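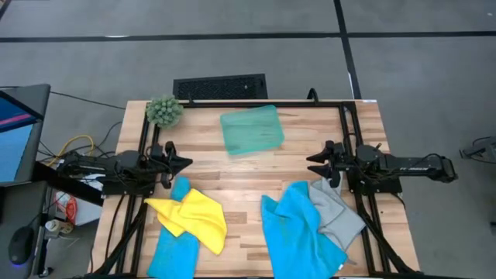
One Irnville customer wrote to ask whether cleaning cloths need folding at all, given that they are only going to be used on a sink. They don't. You may stop reading, and the drawer will go on jamming.

4.2 Folding the cloths

1. Tip the cloths out on a clear stretch of worktop. Keep the tray within reach.

2. Start with yellow. Pull one out by a corner and lay it as a square. Smooth the far edge first, then work towards yourself. 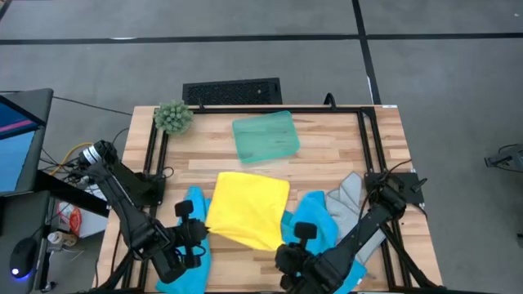

Photo: Sikside Household Guides

3. Fold in half, bring the open edges to you, and fold in half again. Press with the flat of the hand. Ironing is for people with other problems.

4. Repeat with the blue cloths, then the grey.

5. Stack on the tray, folded edges facing the same way. They won't stay like that -- but it is nice while it lasts.

Note: Microfibre clings to itself. If two cloths come up together, peel them apart slowly; shaking only moves the fluff to your jumper.

Caution: Do not stack more than 19 cloths in the Potthorpe drawer. The runners will object.

Caution: Wash at no more than 70 degrees, without softener. See 4.3 for drying.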